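The owner of Mamar would like it known that the shop is closing for lunch, and that lunch is when most people come in. "I've thought about moving it," she says. "But then I'd be hungry at the wrong time."

Mamar sells secondhand toys from a narrow storefront between a tax preparer and the old Drindier shoe outlet, and has done so for 11 years. She opened it after a yard sale went badly. "I had 200 things on the lawn and went back inside with most of them. My husband said I should rent a garage. I rented a store."

The business runs on other people's children growing up, and she's at peace with that. October is her best month for buying. Parents have given up on fall cleaning by then and will hand over a sack of anything for store credit. What they won't hand over is the stuffed animals, which she doesn't want anyway. "I can wash a truck. I don't know what a bear has been through."

Pretend play is what sells, year in and year out: toy tools, toy food, cash registers with one key that sticks. Electronic toys come in with dead batteries and a hopeful look on the seller's face. She pays very little for them and tests each one in the back, with the door shut. 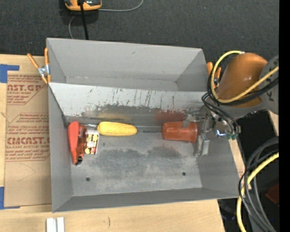 One regular, a grandmother of four, complained to me by the door that the prices had crept up and the good puzzles went to whoever got there first. She had two of the good puzzles under her arm.

The owner heard this and shrugged. "She's been saying that for 9 years. She told me I'd be out of business by the first Christmas."

Puzzles are a sore point. She won't sell one with a piece missing, so somebody has to put them together, and the somebody is her, at the kitchen table, with the radio on. A Chaudhary map of the rivers took most of a week. "Blue," she says, and leaves it there.

Has she thought about selling online? She tried it, through a site called Tristosier, and spent one winter mailing plastic horses across the country. The postage cost more than the horses. A buyer sent one back because it looked sad.

"It did look sad," she says. "I have it at home now."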